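Nadik to buy office coffee business of Meireles

Grelcombe, 5 Jul 2018 - Nadik, the supplier of drinks and snacks to workplaces, has agreed to buy the office coffee business of Meireles. The two companies signed the contract this week. The price is not disclosed.

With the purchase Nadik will receive service contracts with over 50 employers in Grelcombe and Firnbridge, and also the Firnbridge warehouse. All 22 employees of the business will move to Nadik with the same pay and the same holidays.

"We have wanted to work in Firnbridge for a long time, and our own vans were always too far away," said Prakash Pillai, managing director of Nadik. "Now we will have a team which already knows the customers there."
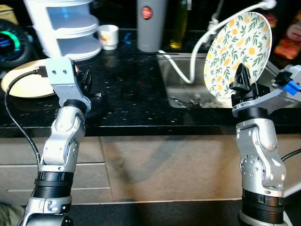 Two silver arms with black grippers at a speckled black countertop.

Meireles will keep its roasting business and will sell coffee beans to Nadik under a supply agreement of five years. Renji Sasaki, who leads Meireles, said that the money from the sale will be used for a second roasting line.

Customers do not need to sign new papers. Their prices stay the same for seven months after the transfer, and invoices will come from Nadik from the end of July.

Natnael Endale will manage the Firnbridge warehouse and will report to Mr Pillai.

Contact for the press: Ivan Derkach, Nadik, Grelcombe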